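# 9/17/18 - black bands on white, second round

Unloaded the Jeda this morning and I'm so pleased I'm writing this up before lunch.
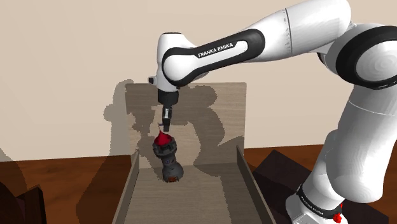

Banding slip is the whole story of this round. I had been painting the black on at leather-hard with a soft mop brush and getting a mushy edge every time, with little gray whiskers wherever the white clay was still damp enough to pull the pigment sideways. What I'm after is the look of smooth, rounded white with thick black bands around it, where the black goes all the way to its line and stops. And white capitals on the black! FRANKA EMIKA reads perfectly well along that slanting band, and the smaller one on the black ring down at the base is the same idea scaled down, so I want to try both sizes on the tall bottles: big letters up the shoulder, small ones around the foot. Plain letters, no serifs to chip when the resist comes off.

## What I changed

Sodby porcelain again, same bag as last time, but this time the bottles went under plastic overnight after trimming and I didn't touch them until the surface had lost all its shine. Previous round I was impatient. The black is Gazi base slip with the stain increased, put through the 200 mesh twice. The second pass felt silly (hardly anything stayed on the screen) but the brush told me otherwise, it went on like cream.

Band method, so I can repeat it:

1. Center the bottle on the wheel, foot down, one ring of soft clay around it.
2. Pencil the top and bottom lines with the wheel turning slowly. Pencil burns out.
3. Thin coat of wax just outside each line. Narrow brush, barely loaded.
4. Leave it alone until the wax goes clear.
5. Three coats of black, each one matte before the next.
6. Wipe beads off the wax with a damp sponge corner, moving away from the band.

Step 6 was the big one. I used to wipe along the band, which just polished the black into the white. Wiping away from it leaves a line I could cut myself on.

## The firing

Bisque as usual. Then Ellow clear over everything, one dip, counted three and out. Glaze firing to cone 6 with a 15 minute hold at the top, and I let it fall by itself with the lid shut.

Witness cones: top shelf touching, middle shelf nicely bent, bottom shelf a bit lazy. The bottom is always a bit lazy. I had the test tiles there on purpose and the bottles in the middle.

There were 23 tiles in total and I've numbered them in iron oxide on the back. The good ones:

- Tile 4: three coats black, one dip clear. This is the one. Deep, even, no blue cast at the edge.
- Tile 7: same but two dips clear. Milky over the black, and it crawled at one corner. Looks like fog on a window. Pretty on its own but no good for lettering.
- Tile 11: two coats black. Brown in raking light. Brush marks show.
- Tile 12: two coats, sanded between. Better than 11! Still not 4.
- Tile 16: black slip over bisque with a little frit. Stuck fine, which surprised me, but it's shinier than the rest and you can feel a step.
- Tile 19: Matvii's, black under matte clear. Gorgeous, like slate. Put a star on it.

Tile 9 stuck to the shelf. My own fault, drip on the back. Shelf is ground and washed again.

## Letters

Tried three ways of getting white letters out of black and have a clear favorite.

Carving back through the black with a loop tool gives white letters straight away, and the curves in an S come out lively, but the straight strokes wander and I can see every place I took a breath. Good for a signature. Bad for anything longer.

Latex resist, painted freehand, is slow and ropey. The peel is satisfying and that's the best I can say for it.

Paper cutouts are the winner by a mile. Newsprint, letters cut out with a scalpel, dampened and smoothed down on the leather-hard clay before the first black coat. Burnish the edges with the back of a spoon. Pull them off with a needle once the third coat is matte, while the slip still gives a little. Wait too long and the edge tears up in flakes (see the R on bottle two, poor thing). The O needs its middle placed as a separate piece and I lost the middle of one of mine under my thumb. Now I keep a saucer of damp centers next to the wheel.

Spacing is harder on a curve than I expected. Letters laid out evenly on flat paper look crowded as soon as they go around the shoulder, and the last one always disappears around the back. I'm going to run the long word up the bottle instead and save the around-the-body lettering for short words.

Matvii Hordiienko came by while I was peeling and suggested cutting the letters a touch heavier than seems right. The black slip rounds the corners inward as it dries, so thin strokes come out thinner still. I tried it on the last tile and he's correct, the E looked clumsy in paper and spot on in clay.

## Mixing note

Made up 4000 g of Ellow dry mix so we stop running out in the middle of a load. It's in the gray bucket with the new lid. Please stir from the bottom, it settles like concrete, and write on the lid if you add water. I had it where I like it, coating a finger so the nail edge just shows through.

The Gazi black is in the small jar. There's plenty for the next round but don't put the white brushes in it, one swipe and they're gray until February.

## Still to figure out

- Pinholes along the lower edge of the band on bottle one. Only there. Could be wax left on the clay going into the bisque, could be me overworking that line with the sponge.
- Whether wax underneath a second band can be skipped if the first is fully dry.
- Matte clear on a full bottle. A tile doesn't tell me how it behaves around a shoulder, and I'm dying to see it.
- Foot rings. Leaving them bare looks right with the black, but the bare Sodby picks up fingerprints. Diamond pad, then a soak?
- A cooler top and a longer hold, to see if the black edge stays as tight.

Next load: two tall bottles with vertical letters, one with a narrow foot band and small capitals, the rest of the middle shelf is Matvii's bowls. Bottles are under plastic on the second rack, please don't lift the plastic to look!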